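2024年4月30日(火)工房ノート

藍の二番甕、ついに華が立った!朝いちばんに蓋を開けたら、赤紫の泡が真ん中にこんもり盛り上がっていて、思わず声が出た。先週の薄い膜だけの状態から、よくここまで来てくれたと思う。匂いも変わった。ツンとした感じが引いて、あの甘いような土っぽいような、藍の匂いになっている。

やったことのメモ。昨夜のうちにふすまを煮て、冷ましてから加えた。今朝は石灰を足さずに、竹の棒でゆっくり一方向に混ぜただけ。前回はここで欲張って石灰を入れすぎ、発酵が止まったので、今回はじっと我慢。液面のすぐ下は茶がかった緑で、すくって白い皿に落とすと縁から青くなっていく。これ、何度見ても飽きない。

試し染めは木綿の端布と、Beltránから届いた麻糸の2種類。どちらも前の晩から水に浸けておいた。3分浸けて、引き上げて、風に当てる。木綿は一回目からきれいな水浅葱になった。麻は思ったより入りが遅く、二回目でやっと木綿に追いつく感じ。ただし発色は麻のほうが澄んでいて、私はこっちが好き。糸の撚りが強いところだけ少し淡く残るのも、織ったら面白い表情になりそう。 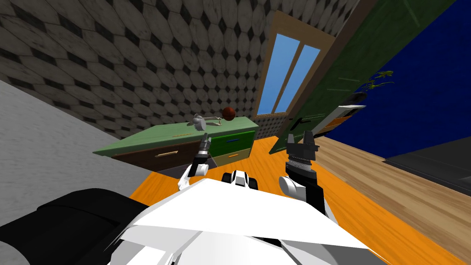
サルマ・ゼルアリ

午後は麻糸の続き。四回目まで重ねたところで、縹に近い色になった。絞ったあとの水がまだかなり青いので、洗いが足りていない。明日もう一度、流水でしっかりすすぐこと。酢を少し入れた水にくぐらせる方法も試したい(木綿のときは手触りが柔らかくなった)。

麻糸は全部で136グラム。綛のまま染めたら、結び目の下に白い筋が残ってしまった。綛糸をもっと緩く、8の字に通しておけば防げたはず。次に染める人は、浸ける前に必ず結び目をずらして確認してください。今日のぶんの筋は緯糸に使えば目立たないと思うので、捨てずに棚の左側に置いてあります。

それから、Javthorpeの敷布の件。経糸を藍の濃淡で縞にする案、今日の色を見てかなりその気になってきた!淡いほうを木綿の一回染め、濃いほうを麻の四回染めにして並べてみたら、境目がびっくりするほどきれい。素材が違うと縮み方も違うので、そのまま混ぜて張るのは少し怖いけれど、小さい見本なら織ってみる価値は十分ある。幅は70ミリ、筬はいつもの粗いほうで。洗う前と後の寸法を必ず書いておく。

生葉染めの話も少し。Tarneoの畑では苗の植えつけの準備が進んでいるそうで、うまく育てば葉を分けてもらえる。絹のスカーフを生葉で染めるあの透き通った青緑を、今年こそみんなにも見てほしい。干し葉は9月に受け取れるよう、乾燥棚を空けておかないと。

甕は夕方にもう一度だけ混ぜた。華は朝より小さいけれど、泡のきめは細かい。今夜は何も足さず、毛布を一枚巻いて休ませる。明日は染めずに様子見の日。染めたくてうずうずするけれど、甕にも休みが要る。

明日の担当の方へ。混ぜる前に、液の色と匂いをこのページの余白に書いてください。灰汁の上澄みは奥の桶に取ってあります。底の灰を巻き上げないように、そっとすくうこと。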